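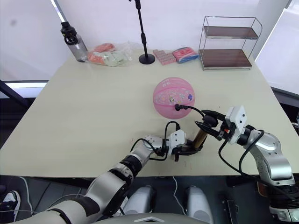 Inflation Pressure, Rebound and Overnight Leakage of a Small Printed Basketball

Kwaku Annan
Materials and Measurement, second project report
Submitted 2019-03-20

1. Purpose

The project measured how the rebound height of one pink printed basketball changes with inflation pressure, and how much pressure the ball loses when it is left alone overnight. A second aim was to find out how much of the measured loss comes from the ball and how much comes from the act of measuring. Every gauge reading needs a needle in the valve, and every needle lets out a little air. The first project report (December) ignored this effect and was marked down for it.

The ball is a child's ball. It was chosen over a full-size ball for two reasons: it was already available, and it is light enough that a small change in pressure shows up clearly in the bounce. No claim is made about regulation basketballs.

2. Equipment

Ball: pink, basketball seam pattern, pebbled surface, printed with cartoon figures. Mass when inflated to 6 psi: 364 g. The valve is a single small hole. It is easy to lose among the printed figures, and several minutes went to looking for it in the first session. The hot air balloon print was used as a landmark afterward.

Gauge: Trurix dial gauge, low range, marked in half-psi steps. Readings were estimated to the nearest quarter step.

Pump: hand pump, Sollesent, with a hose and a removable needle.

Needles: two, both of the ordinary screw-in type. Needle A came with the pump. Needle B was bought separately and is slightly thicker.

Valve lubricant: Herex, one drop per session.

Height scale: a paper strip marked in millimeters, attached to a vertical pole on a round base.

Room: a table with a smooth, pale top, next to a window. The window matters for reading the scale, as direct light on the strip washed out the markings before noon. All sessions used for the results were held with the strip turned away from the glass.

The drop area was kept to the floor. The tabletop was used for inflation and gauge readings only. An early attempt to drop the ball on the tabletop was abandoned, as the top flexed and the ball rolled into the plate and the water bottle after nearly every bounce.
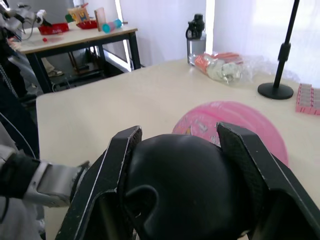

3. Method

3.1 Inflation

The ball was inflated to 7 psi at the start of each session and then let down in steps to 6, 5 and 4 psi. Working downward was faster than working upward, and it avoided warming the air with the pump between readings. After the first inflation the ball was left for ten minutes before the gauge was read.

The steps for each reading were as follows.

Turn the ball until the valve points straight down.
Wet the needle with lubricant.
Hold the ball from two sides and bring it down onto the needle, keeping the needle upright.
Read the dial within five seconds.
Lift the ball straight off.

Placing the valve at the bottom was a change from the first report, where the needle was pushed in from above. With the needle fixed upright and the ball lowered over it, the weight of the ball does part of the work and the needle is less likely to enter at a slant. A slanted needle was the most common cause of a bad reading. It presses on one side of the valve, and air escapes around it with a short hiss. Any reading with a hiss was thrown out and the ball was brought back to pressure. 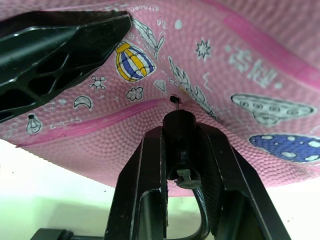 The ball has to be held firmly but not squeezed. Squeezing raises the reading. In a separate check, the ball was pressed between two hands as hard as was comfortable and the dial moved up by one full mark, which is half a psi. That is as large as some of the overnight losses reported in Section 4, so the grip was kept as light as the needle would allow. At 4 psi this was difficult. The skin gives way around the valve and forms a dimple before the needle goes in, and the natural reaction is to grip harder. Two readings at 4 psi were repeated on this account.

3.2 Drops

The ball was dropped from 1122 mm, measured from the floor to the bottom of the ball. The odd value comes from the highest point on the pole where the clamp would hold without slipping. It was kept fixed in all sessions. The release was by hand, with both hands moved apart sideways.

Rebound height was read by eye at the bottom of the ball, at the top of the first bounce. Seven drops were made at each of the four pressures, and there were seven sessions, for a total of 196 drops. Drops where the ball landed on the valve were repeated, as it bounces lower and to one side. Repeated drops are not included in the total.

3.3 Overnight hold

For the overnight test the ball was inflated to 6 psi, read once, and left on a shelf. The hold time was 969 minutes in every case. It was set by the hours of the building and then kept the same so that the nights could be compared. Five nights were run: three with needle A and two with needle B. On two of the nights with needle A the ball was read a second time immediately after the first reading, before the hold, to find the loss caused by the needle alone.

4. Results

4.1 Rebound and pressure

Rebound rose with pressure at every step. The step from 4 to 5 psi gave the largest gain. The step from 6 to 7 psi gave the smallest, and in two of the seven sessions it was smaller than the spread between single drops. At 4 psi the ball came back to a little under half of the drop height. At 7 psi it came back to a little under two thirds.

The spread within a group of seven drops was widest at 4 psi. The soft ball deforms more on landing, and small differences in how it lands have more effect. Spin from an uneven release also added to the spread at all pressures. It could be seen clearly from the printed figures turning as the ball fell, and this turned out to be a useful check. If the figures turned by more than a quarter turn before landing, the drop was repeated.

4.2 Overnight loss

With needle A, the total loss over the hold was between one quarter and one half psi. With needle B, it was one half psi on the first night and three quarters on the second. The gauge cannot separate values closer than this.

4.3 Loss from the needle

The immediate second reading was lower than the first by one quarter psi on one night. On the other night no difference could be read. Taking the worse case, up to half of the overnight loss with needle A may come from the measurement and not from the ball. This is the main correction to the first report, where the full loss was put down to the ball wall.

5. Sources of error

The dial gauge is the weakest part of the method. A quarter step on the dial is an eighth of a psi, and the result in 4.3 rests on a difference of only two such quarters.

Reading rebound by eye at the top of the bounce favors round numbers. A look through the notebook shows far too many readings ending in zero or five. Chu, who read the scale in sessions three and four, recorded values that ended more evenly but were lower on the whole. The two sets were not adjusted to match.

Room temperature was not controlled. The ball was kept away from the window between sessions, but the sun reached the near half of the table in the morning. A warm ball reads higher. The first reading of each overnight pair was always taken in the late afternoon and the second in the morning, so any daily swing in temperature would appear in the results as a leak.

The lubricant may also matter. One drop per session was enough at the start. By session six the valve had picked up some dust and the needle dragged going in. The rim was wiped with a dry cloth before session seven.

6. Notes on handling

The following points are for whoever uses the ball next.

Keep the pump hose slack. A tight hose pulls the needle to one side as soon as the ball is let go.

Lay the cables on the table outward from the ball before starting. A ball resting against a cable rolls when the cable moves.

Set small parts down on their side, well away from the table edge, or pass them directly from one hand to the other. Needle B was dropped twice and its tip now has a burr. The second night with needle B gave the largest loss of the project, and the burr is a likely cause.

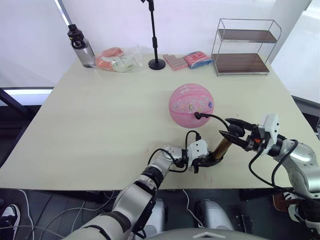 The printed surface holds up well to the drops but not to rubbing. One of the stickers began to lift after session five and was pressed flat again. Tape should not be used to mark the valve, as it leaves a residue on the pebbled skin.

Store the ball at 5 psi. At 7 psi the seams feel tight, and at 4 psi the ball takes on a flat spot if it sits on a wire shelf. A solid shelf is better.

7. Further work

The overnight test should be repeated with a digital gauge that can be read to a hundredth of a psi. The hold should also be run twice at different lengths with the same number of needle entries, so that the needle loss cancels when one result is subtracted from the other. A temperature reading should be written down beside every pressure reading. The drop test does not need to be repeated at 7 psi, where the gain is too small for this method to measure.

The notebook pages for all seven sessions are attached as Appendix A. Pages for the abandoned tabletop drops are in Appendix B and were not used.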